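Forum > Vans and Pickups > Buying Advice

skedvan_2
Has anyone bought a used van from Testirex? I carry bread on 50 km runs and they offer me a 90 day warranty.

Zalewska
I bought there in January. Good price, but read the clutch part carefully.

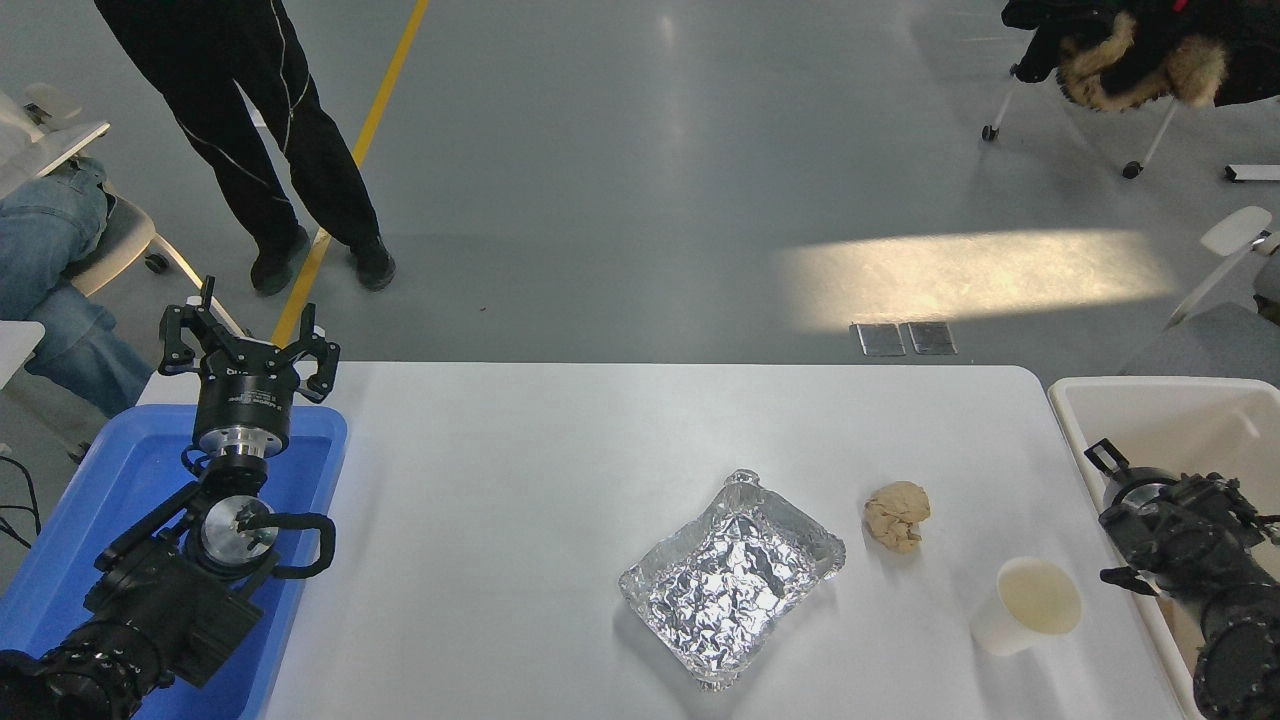 skedvan_2
The warranty excludes the clutch after 30 days, so I am not sure. My load is light, mostly dough and foil trays like the one beside the dough in my photo. Would a smaller engine be enough?

nusten90
I don't agree with Zalewska. The price is too high for a van with 2 keys missing. Smaller engine is fine.

Zalewska
Mine came with all keys. Ask them before you pay.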